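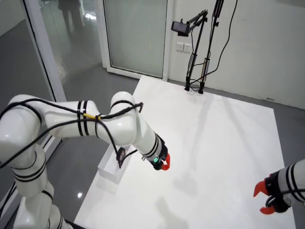
When does the bus gate on Ekberg Road come into force?

The order takes effect on 7 December 2024, and from then general traffic can't go through between the library and Prirkano Street from 7am to 7pm.

Ekberg Road bus gate - what we know
Forum > Local > Roads and Parking

zane_s
Putting the question and answer at the top as it keeps coming up in the other thread. The order was sealed by the county in October. Buses, taxis, cycles and emergency vehicles are exempt. Blue Badge holders are not, unless they are in a taxi, and I think that is going to cause the most trouble.

Access to the library car park is kept, but only from the north end.

millbrow631
So anyone coming from the station side has to go all the way round by Zatport Lane to park at the library. I drove it last night and it added 5 minutes with hardly anything on the road. At school time it will be a lot worse.

Juska P
Zatport Lane can't take it. There is parking on both sides by the allotments and two vans can't pass. I said this in my reply to the consultation and so did most of our street. The report says 290 people responded and the majority were against. It went through on the officer's recommendation all the same.

savvas_sot
A consultation isn't a vote though. The same report has the 14 bus losing time on that stretch every weekday afternoon, and it's the only bus the east side has got. I use it to get to work. Last winter I gave up and walked from the library more than once because it was quicker.

Juska P
Then move the parking bays outside the shops and let the bus pull in properly. That was option B in the first draft. It was dropped and I've never seen a reason given.

zane_s
The reason is in appendix 4. Traders objected to losing the bays. You can disagree with it but it is written down.

Juska P
Fair enough, I hadn't got as far as appendix 4. I still think it was the better option.

DaceV
I work at Pētersons the chemist, on the bit that's being closed. We were against losing the bays and now we've ended up with bays that people can't drive to from one side. A lot of our customers are collecting for someone else and they stop for two minutes. Povilas, who owns the shop, has written to Cllr Strazds asking for the hours to start at 9.30 and hasn't had a reply yet.

zane_s
Just to be clear, the councillor is a relative but I don't speak for him and he doesn't post on here. I'd send it to the highways team as well, they have to log it.

oldgoat
Is it cameras or just a sign?

zane_s
Cameras. Warning letters for a first offence in the opening six months, then a penalty charge.

oldgoat
So a money maker then.

savvas_sot
Only if you drive through it.

oldgoat
Plenty of people will drive through it by mistake. Have you seen the sign at the Prirkano Street end? It's behind a tree. If you're turning left you're past it before you can read it.

millbrow631
Agree about the sign. I also couldn't see anything telling you in advance on the station approach. By the time you know about the gate there's nowhere to turn round except the surgery entrance.

DaceV
The surgery have already put cones out.

savvas_sot
I'm in favour of the scheme but the signs need sorting, no argument from me on that. Has anyone reported it?

millbrow631
I did on the council website. Reference ends 691 if anyone wants to quote it. It said I'd hear back in ten working days.

Juska P
Does anyone know if it's experimental or permanent? If it's experimental we can still object for the first six months.

zane_s
Experimental, up to eighteen months. Objections have to be in writing and you need to quote the title of the order, which is on the notices tied to the lamp posts. Email is accepted.

Juska P
Thanks. I'll do one about Zatport Lane and take some photos at school time.

DaceV
Could you post the email address when you've got it? The notice outside ours has come down.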